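The Travel Kit

My father-in-law, Gaspard Riviere, was seventy-one years old when he decided he would never again pack his own toilet bag, and I suppose I should begin by saying that I was the one who encouraged him.

It started in November, at the kitchen table in Bretumport, with the rain coming sideways off the harbor and a pot of coffee that had been strong at breakfast and was stronger now. He had just come home from visiting his sister in Cakberg, a trip he makes by train every couple of months, and he had once again arrived there without his toothbrush. He had also, the time before, arrived with two toothpastes and no razor, so that he came down to his sister's birthday dinner looking like a man rescued from an island. (She took a photograph. It is on her refrigerator still.)

"A machine would not forget," he said.

"Then build one," I said, in the light way that you say such things to a retired ferry mechanic on a wet afternoon, and I got up to rinse my cup.

By Christmas there were parts in my workshop. I say my workshop, but you should understand that it is the old garage behind the house, that I share it with Yu from across the lane, and that I had thought of it mostly as the place where I refinished chairs. Yu is a patient person who repairs sewing machines and will look at a stripped screw for a full minute before touching it. Gaspard is not like that. He tightens first and thinks while he is tightening. Between the two of them they had bought a pair of secondhand arms from a shop called Dokley, which sells that sort of thing to schools and to hopeful people, and I came home from work one evening to find them both bent over the instruction sheets with their glasses pushed up on their foreheads, each one waiting for the other to admit that the print was too small.

I read it to them. I read it to them for most of the winter, really, standing by the heater in my coat. I learned a good deal about torque, and about my father-in-law, who will argue with a sheet of paper as though it had come into his house and insulted him.

The left arm was called Junior from the first night. The right arm had no name for a long while, and then Yu called it the Admiral, on account of the way it swung around with its elbow out, and that was the end of the matter.

They could not agree on what the arms should do first. Yu wanted wooden blocks, nice square ones, which I would have been glad to cut. Gaspard wouldn't hear of it. He had not spent 600 dollars, he said, to watch a machine play like a baby. He went into the house and we heard the bathroom cabinet open and shut, and back he came with his arms full, dropping things on the path and stooping for them, my good hand cream among them, which I took back. Then he found a box. "There," he said. "That is Cakberg. Everything must go to Cakberg."

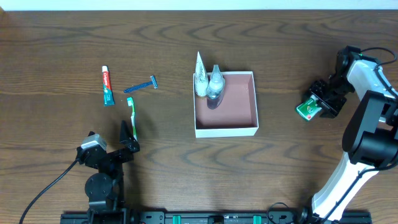
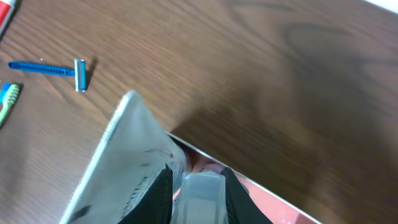 "It's going to Cakberg very slowly," said Yu.

"So does the train," said Gaspard.

He was leading the arms himself in those days, with a second set of handles Yu had made up, so that whatever his wrists did the grippers did too, only with a kind of delay in the spirit of it, as if they wanted to be sure he meant it. The idea was that after enough turns the machine would have the pattern of the thing and could manage without him. He had written 20 on a scrap of cardboard and nailed it over the bench, that being how many good runs he wanted before supper each night, and he would not come in until he had them. My wife used to send me out with a plate. I would set it on the windowsill, and he would nod at it without turning his head, and it would be there an hour later with a skin on the gravy.

I had expected it to be funny, and it was, for a week or so. The toothpaste was a great trial to everybody. If you took hold of it too low it tipped over, and if you took hold of it too high the cap came around and caught the edge of the box, and once, when Gaspard sneezed, the Admiral squeezed a long stripe of it across the table that we were still finding in the grain of the wood days afterward. But after that first week I noticed that I had stopped laughing and was leaning in with the rest of them, holding my breath over a toothbrush.

I noticed something else, too, and I've never said it to him. I had known Gaspard for fourteen years by then, and in all that time I had seen his hands do big things. They hauled and hammered and lifted my children up onto walls. I had not seen them do anything small. Now I stood by the heater and watched him bring his thumb and finger together by a hair, and stop, and bring them together by another hair, and on the table in front of him the gripper did just the same. His lips moved a little when he did it. It took me several evenings to hear what he was saying, which was "gently, gently," in the voice my wife uses with the cat.

It was Yu who told me, one night when Gaspard had gone in to telephone his sister. Yu was winding a cable around one hand and not looking at me.

"You know he forgot the train, in the fall," Yu said.

"He forgot his toothbrush."

"He forgot the train. He was on the platform at Cakberg and he couldn't think which way was home. A girl at the ticket window sorted it out. He asked me not to make a thing of it."

I looked up at the piece of cardboard over the bench. I thought of the two toothpastes, and the birthday dinner, and all of us having such a good laugh about it, him included, him laughing hardest if anything. The heater ticked. Through the garage window I could see him in the lit kitchen with the phone against his shoulder, drawing circles in the air with his free hand to explain something to a woman who couldn't see it.

"Does my wife know?" I asked.

"I think she sends out the plate so that somebody will go and look at him," said Yu, and hung the cable on its hook.

Well, I'm a slow person, and I went on being slow about it. I didn't speak to him, and I still can't tell you if that was kindness or cowardice. What I did was take my coat off. I pulled the stool up to the bench the next evening and asked him to show me how the handles worked, and he did, at great length, and he told me everything I did wrong and a few things I hadn't done yet. I was terrible. I knocked Cakberg clean off the table on my second try. He was so pleased with how terrible I was that he ate his supper hot for the first time in a month, sitting on an upturned bucket and calling out directions with his mouth full.

So we took it in turns after that. He would do his runs, and I would do mine, and Yu kept the tally in a school notebook, with a column for each of us and another headed "Sneezes and other." My column filled up slower than his. It was a quiet, friendly way to spend the dark end of the winter, and the children came out sometimes in their pajamas and were allowed to choose what went first.

The page for the night it worked has a date at the top, February 7, 2022, because Yu is the kind who dates things. Gaspard put the handles down on the bench. He folded his arms, tucked his hands right up into his armpits so that none of us could say he had helped, and told Yu to let it go. Junior did nothing for such a long moment that I thought we had lost a fuse. Then it dipped, and hesitated, and went after the toothbrush with that small careful closing, a hair and then another hair, and I knew whose hands those were. I would have known them anywhere.

The toothbrush went in. The razor went in, upside down, but in. The toothpaste fell over and had to be tried for again, and the Admiral tried for it again without any bad temper at all.

"Gently," Gaspard told it. "Gently."

He went to Cakberg that Thursday. I rode along, having told him I wanted to look at some chairs there, and he told me the whole way which side of the train had the better view. When we got to his sister's he opened the bag on her hall table to show her, and took the things out one at a time, and she put on her glasses and admired each of them. Then she asked him where his pajamas were.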